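Wumetar Soil Moisture Records, release 3

Maintained by Lizeth Paucar. Field work by Dede Acheampong. Last revised 11 Aug 2019.

Summary

Wumetar is a set of soil moisture and soil temperature readings from two farm plots, Jekov and Ayala. Each plot has one logger and probes at three depths. The readings are meant for checking simple water balance models on silt loam under grass. They have not been tested against irrigated crops.

Contents

readings.csv - one row per probe per reading
sites.csv - plot name, slope, soil class, probe depth
flags.csv - start and end time of each flagged period, with a reason code
notes.txt - field notes, typed up from paper

Columns in readings.csv

time: UTC, start of the interval
plot: J or A
depth_cm: 13, 30 or 60
vwc: volumetric water content, as a fraction
temp_c: soil temperature in degrees Celsius
batt_mv: logger battery, in millivolts
qc: 0 good, 1 suspect, 2 missing

The reading interval is 600 seconds. Missing readings are kept as rows with an empty vwc field and qc set to 2, so row counts per probe are equal over any given period.
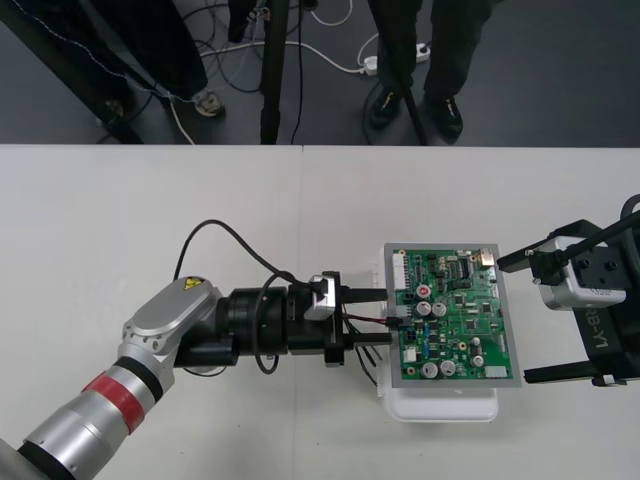 Calibration was done per plot, using soil cores dried in an oven and weighed. The factory curve for the Fatance probes read high at both plots when the soil was near saturation. The fitted curve is a second-order polynomial, and its coefficients are in sites.csv. Raw counts are not included in this release. Write to the maintainer if you need them.

Known problems

The 13 cm probe at Ayala was reseated in March. Values before and after that date should not be joined without an offset.

Any reading with batt_mv below 1000 is flagged as suspect, even where the value looks normal. Temperature is less affected than moisture, but the flag covers both.

Frozen soil reads as dry. Filter on temp_c above 0 before computing storage.

Changes

Release 3: times moved from local to UTC. Reason codes added to flags.csv.
Release 2: Ayala added.
Release 1: Jekov only.

Use

Free for any purpose with credit to the maintainer. Please give the release number, as values differ between releases.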